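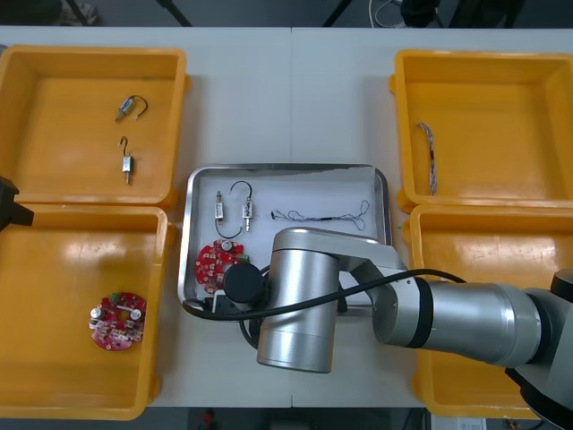

## 4. Did the labels do anything?

The claim most often made for the Ferkska labelling scheme is that it slowed the spread of local rumours in Dindenmont in the weeks before the council by-election. The company made the claim first, in a blog post in March. Rowlands, the analytics firm hired to evaluate the scheme, made it again in a longer report, and by winter it was being repeated in submissions to a state inquiry as a settled finding. We don't think it is settled. In this section we go back over the evidence and set it beside what we collected ourselves.

### 4.1 What was claimed

Under the scheme, a post judged to contain a false or unsupported statement about voting was given a grey label with a link to the electoral office. Posts weren't removed. Users could still share them, though a second tap was needed to do so. Rowlands reported that sharing of labelled posts was 56 per cent lower than sharing of posts in a comparison group over the same 28 days.

That number has travelled well, and the comparison group behind it has been left at home. According to the methods appendix of the report, the group was made up of posts that had been sent for review and cleared. A cleared post and a labelled post differ in more than the label. Cleared posts tended to be about road closures, candidate forums and the opening hours of polling places, and people share that kind of thing because it is useful to them. Labelled posts tended to be about ballots being thrown away, or about the council itself. We would expect the two to spread differently in a week when no labels existed.

There is also the matter of timing. A post could only be labelled after somebody had reported it and a reviewer had reached it in the queue. Most sharing on Ferkska happens early in the life of a post. If the label arrives when a post is already fading, the hours after the label will look quiet whatever the label does. The report deals with this in one sentence, which says that delays were "generally short". It gives no distribution of the delays, and Rowlands declined our request for one.

### 4.2 Our own sample

We followed 400 public accounts in the Dindenmont area across the same period. Accounts were picked from the membership lists of open community groups: buy-and-sell pages, school parents' groups, sporting clubs, hobby groups and the several rival noticeboards that the town supports. We left out accounts run by candidates, parties and news outlets. The list was fixed before the labels were switched on, so we couldn't drift toward accounts that happened to be interesting.

Two coders read every post and marked whether it made a claim about the election. Most didn't. The great bulk of what people put on Ferkska during a by-election has nothing to do with the by-election, and any account of the town as a hotbed of conspiracy has to pass over a very large amount of lost dogs and second-hand furniture. Hobby and trade groups were the clearest case. A picture of small solenoids in a yellow plastic bin, such as the one in Figure 1, was coded as off topic, as was anything else from the workbench unless the words attached to it made a claim about voting.

**Figure 1.** Yellow plastic bins and a stainless steel tray on a white tabletop. Material of this kind was coded as off topic.

The coders disagreed most often over jokes. Someone who writes that the ballot boxes have "gone for a swim in the creek" may be repeating a rumour, mocking it, or doing a bit of both for different readers. We kept these posts in a separate class and ran the comparison with and without them. The choice made little difference to the result, but it should make anyone wary of systems that claim to sort such posts automatically and at scale.

### 4.3 Comparing like with like

To get nearer to a fair test, we matched 50 labelled posts with unlabelled posts that made the same claim. This was possible because reviewers missed a good deal. The same rumour about postal votes, in the same words, might be labelled on one noticeboard and left alone on the next. We matched on the claim, on the size of the group and on the time of day the post went up. We couldn't match on who was reading, and that remains the weakest part of the design.

Once posts were paired in this way, the gap between the two groups became much smaller, and in the larger groups we couldn't tell it apart from chance. In small groups labelled posts were shared somewhat less than their partners. That may be a real effect. It may also reflect the habits of moderators in small groups, who sometimes closed comments or pinned a correction when a label appeared. If it was the moderator who made the difference, the label deserves some credit for prompting them, though it is a different sort of credit from the one claimed.

We looked as well at sharing before the label was applied, which a label can't affect unless it works backward in time. Labelled posts were already spreading more slowly than cleared posts at that stage. The Rowlands comparison would therefore have shown a reduction even if the label had been invisible. We regard this as the most serious problem with the published figure, and it doesn't depend on our sample being a good one. It could be checked in an afternoon by anyone holding the full data.

### 4.4 The migration story

A second claim deserves the same treatment, and it comes mainly from critics of the scheme. It holds that labelling drove angry users off Ferkska and onto Drevemell, a smaller platform with almost no moderation, where they hardened into something worse. The story is popular with people who oppose labels on principle, and it was popular with Drevemell, whose own announcements spoke of a flood of new arrivals.

We found very little of this flood. Plenty of accounts in our sample announced that they were leaving. Some posted a Drevemell address, usually with a few lines about free speech and an invitation to follow. Most were posting on Ferkska again before the period was out. Where we could find the matching Drevemell account, it typically held a greeting, a copied post or two, and then silence. Announcing a departure seems to be a thing people do on a platform they are going to stay on.

We should be careful here too. An account that goes quiet in public may be busy in private channels, which we couldn't see and didn't try to enter. A few users did move for good, and a handful of committed people can matter a lot in a small town. Our data can't say what they did next. What we can say is that the public record doesn't support talk of an exodus, and that sign-up totals released by a company looking for investors are poor evidence for one.

It is worth noticing how well the two claims get along. The supporters say the labels were powerful enough to stop a rumour. The critics say the labels were powerful enough to create a movement. Each side needs the label to have been a large event in the life of the town. For most of the accounts we followed it seems to have been a grey box under a post they had already scrolled past.

### 4.5 What we can't rule out

Several objections to our reading seem fair to us. The sample is small beside the company's own data, and small effects could hide in it. Open groups may behave differently from closed ones, where people know each other better and a label might carry more embarrassment. Labels may also discourage people from writing a rumour in the first place, and a study of posts that exist will always miss the posts that don't. We know of no good way to measure that from outside the company.

There is also the question of belief. Sharing is easy to count, so it gets counted. A person may decline to share a post and believe every word of it, or share it in order to laugh at it. Neither the Rowlands report nor our study asked anybody what they thought. Statements that the scheme "protected trust in the by-election" go well past anything either of us measured, and we would like to see them dropped from the inquiry's working papers until someone has done the survey.

Lastly, we had no say over which posts were sent for review, and no view of the rules the reviewers followed. The version of those rules posted on the Ferkska help pages was changed during the study with no note of what had been altered. We have worked from the earlier version, which we saved at the outset. Where the later wording would have led us to pair posts differently, the affected pairs are marked in the supplementary table.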